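October, 09:40
Posted by: Suleo (list member, small trades section)

Re: shared inbox or ticket queue for quote requests?

Replying to the list because two people asked me the same thing off it. The earlier message is quoted so that the thread makes sense in the archive.

> We are a team of 3 and all enquiries go to one shared mailbox.
> Twice last month the same customer got two different prices from
> two of us. We have looked at Bindus but the monthly cost seems
> high for what it does. Does anyone run a plain mailbox with rules
> and get away with it? Also, what do you do with enquiries that
> come in by text message?

Yes, a plain mailbox can work at that size. We ran one at Fairclough for two years before moving to Bindus, and the double pricing stopped well before the move. What fixed it was a rule about ownership. Whoever opens a new enquiry moves it into a folder with their own initials before reading past the first paragraph. Anything still in the main inbox is unowned. Anything in a folder is owned, and the other two leave it alone unless asked.

You will need to switch off the preview pane on every machine. With it on, messages get marked as read while someone is scrolling, and the unread count stops meaning anything.
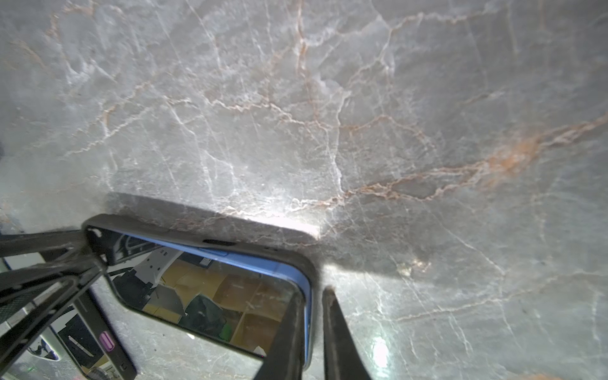 On prices, keep one sheet with the current rates and put the version number in the footer of each quote. If a customer comes back with two figures, you can then see which sheet each came from. We also write the expiry on the quote itself, 60 days for labour and shorter for anything with bought-in parts.

Text messages are harder. We tried forwarding them to the mailbox and lost the sender's number on a fair share of them. The method that held up was a short form. The person who receives the text fills in name, number, postcode and what was asked for, and the form sends an email to the shared address. It takes a minute. After that the enquiry follows the same path as the rest, including the initials rule.

Do not quote by text. Reply with an acknowledgement and send the quote by email, even if the customer would prefer otherwise. If they have no email address, print it and post it.

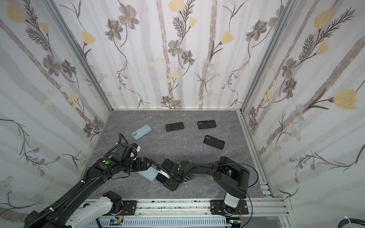

Six smartphones and two black robot arms on a grey marble-textured tabletop.

As for when to stop using a mailbox, our export for the last year on the old system had 554 enquiries in it, and searching was still fine. The archive as a whole was past 2000 threads by then and that was where it became slow, mostly on the older laptop. The other limit is reporting. A mailbox will not tell you how long a customer waited for a first reply. You can work it out by hand, and I did once, but I would not do it every month.

Bindus does handle that part properly. I would not buy it for the assignment feature alone. If you do trial it, import a copy of the mailbox and keep the original running alongside, as the import drops attachments above a certain size and the log does not list which ones.

Femance was mentioned earlier in the thread. I have only used it for invoices, so I can't say how its enquiry form behaves with a shared address. If anyone has it set up that way, please post the settings to the list.

I can send the form fields and the folder rules as a text file to anyone who wants them.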